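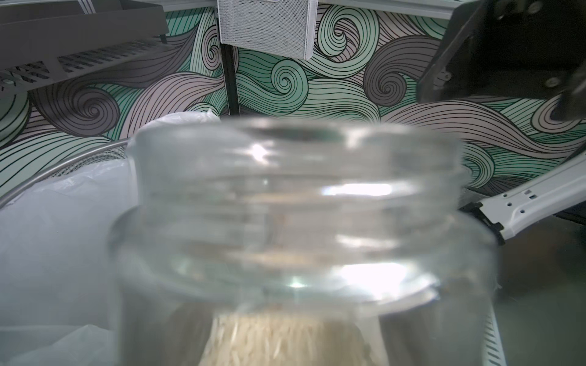
Wide-mouth jar, lid off, grain in the bottom.

09/05/2025
Paste, batch three. Also the Sercombe ledger.

Ground the rice fine this time. Last batch was gritty and you could feel it under the lining paper, little bumps all along the spine. Put it through the mill twice, then the tea strainer. Whatever stayed in the strainer went back in the mill. Took forever. Mill is getting dull or I'm getting impatient.

Mix: 40 g flour to the usual water, cold, stirred till no lumps. Left it to sit while I did the boards. Low heat, wooden spoon, kept going past the point where it turns glassy. Batch two I pulled too early and it never held right, went thin overnight. This one stood up on the spoon. Smells like breakfast.

Pushed through the horsehair sieve once cool. Should do it twice but ran out of morning. Will see.

Test strips
Six strips of the Runora text weight on gray board, three with batch three, three with the wheat paste for comparison. Brushed thin. Under the weights with blotter both sides.

Rice: dries flatter, less pull on the board. Slower to grab — you get time to slide the sheet, which I like for the endpapers and don't like at all for corners.
Wheat: grabs quick, warps the board toward the paper side. Same as ever.

Peeled one of each before they were fully dry, my fault, got bored. Rice strip came up clean. Wheat strip took a skin of board with it. Doesn't mean much at that stage. Leave the other four alone until tomorow and DON'T touch.

Sercombe ledger
Spine is worse than I told them. Old glue is brown and brittle, comes off in flakes with the bone folder, but under that there's a second layer somebody put on later, rubbery, no idea what. Water does nothing to it. Poultice with the wheat paste for an hour softened the top one beautifully and left the rubbery one sitting there like it owns the place. Picked at it with the dull scalpel. Did maybe a hand's width and stopped.

Sewing is sound except the last two sections. Would rather mend than resew the whole thing. Sulastri Tambunan looked it over at lunch and says mend, use the thin linen thread and pick up the old holes. Agree. She also thinks the boards are original and the cloth isn't, which fits with the mystery glue.

Text block pages mostly fine, edges soft. Tears at the foot of the first section need tissue. The Nugroho tissue is the right tone but we're almost out, one sheet and scraps. Scraps first.

Do not promise them a date yet.

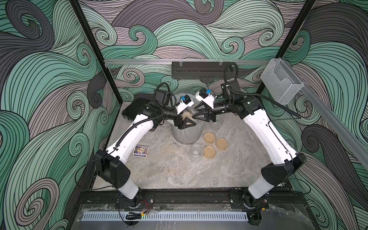 Things to sort out
Order more Nugroho tissue, the light one. Ask if they still do the warm shade.
Horsehair sieve has a hole near the rim. Patch or replace?
Brushes — whoever washed the big one left paste in the heel. It's a rock. Soaking now.
Label the paste. Date, rice or wheat, initials. There are two tubs in the fridge with nothing on them and one is going pink.
Blotter is down to the last few good sheets.

Tomorrow
Read the four strips. Flex test, then peel.
Second pass of batch three through the sieve before any of it goes near the ledger.
Try the Tonus thread on a dummy section, see if it cuts the paper. Wax it first, it was fuzzy last time.
If the rubbery stuff still won't shift, leave it on, line over it with tissue and rice paste and write that down in the treatment sheet so the next person doesnt curse me.
Call Sercombe after, not before.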